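Prulmont Shared Workshop
Minutes of the Members' Meeting, Oct 9, 2024

Held in the back room, at the long table, after the usual negotiation over who gets the chair with both arms. The meeting opened late, the kettle being in use.

1. Minutes of the last meeting

Approved with one correction. The June minutes recorded that the drill press had been "repaired." This has been changed to "looked at."

2. Matters arising

The sign on the side door still says PULL. The door still pushes. A member offered to replace the sign, as a member did in June, and was thanked in the same words.

The broom has come back. The meeting did not ask where it had been.

3. Trays

This item took up most of the evening. Members will recall that we agreed to stop keeping small parts in yogurt tubs, jar lids and the pockets of the shared aprons, and to move to proper trays. Two suppliers were considered. Bognár quoted for a plain gray tray with a lid, and Dromatier for an orange one without. The Dromatier trays were cheaper and could be collected from Drultivbridge, so a trial lot of 24 was bought, and one was put out during the evening for members to form opinions about. They formed them.

On the color, views were strong. One side of the table held that orange is easy to find under a pile of somebody else's project. The other side held that it is like working next to a traffic cone. It was pointed out that in all the years of beige tubs no one had ever found anything, and the color was let stand.

On the shape, it was agreed that a long tray with rounded corners and a raised rim is about right for the bench. Screws that are tipped into it will stay in it, which puts it ahead of the jar lids. The raised dots on the floor of the tray were liked by those who pick up washers with cold fingers and disliked by those who will be cleaning out the sawdust. A member asked whether these were the same people. They are not, and this was felt to be part of the problem.

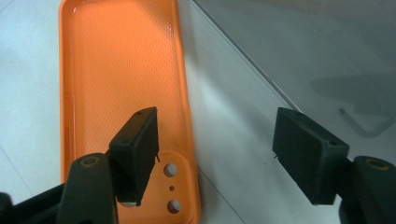 Discussion then moved to the holes, where it stayed for some time. The tray has three in a line in the rounded panel at one end, two of them round and a tiny one between them. The first theory was that they are for hanging the tray on a wall. The second was that they are for draining it, and the third was that Dromatier makes one mold for several products and has stopped worrying. The slot in the inner wall was put forward as a place for a label or a divider. The supplier's sheet was consulted and gives the price of shipping.

It was noted that whatever the holes are for, very small screws will leave through them. A proposal to tape them over from underneath was carried. A further proposal to tape them over from above as well was withdrawn when its author was asked to do the taping.

Agreed:
- 8 trays to the main bench, 4 to the soldering corner, the rest on the shelf by the sink until someone has a better idea.
- Trays are for parts. They are not for sandwiches, as was made clear to one end of the table.
- Each tray to be labeled on the outside, in marker, in handwriting that a second person can read.
- The yogurt tubs to leave the building. Members who are attached to a particular tub have two weeks to take it home.
- Bognár to be thanked for the quote and told we went orange.

4. The bench top

Reminder that the pale bench is to be left clear at the end of a session. "Clear" was defined, after a request, as having nothing on it. Glass and clear plastic sheets go in the upright rack and should have tape along at least one edge, so that they can be seen before they are leaned on. The meeting spent a moment remembering the elbow incident.

5. Heating

The heater will go on when it is cold. A motion to define cold was put off to the next meeting - the same motion has now been put off in two different years, and is starting to look like a tradition.

6. Any other business

The good scissors are missing. The bad scissors have been found again, in the drawer marked GOOD SCISSORS.

The van trip to Drultivbridge will be repeated if the trays last the winter. Anyone wanting timber from the yard next door should say so beforehand, and should say how long it is.

Someone has been feeding the pigeon. Please stop, it now comes in.

7. Next meeting

Same room, same table, same two biscuits unless someone brings more. Items for the agenda to go in the box by the door that pushes.

Prulmont Shared Workshop | Contact | © 2024 | Back to top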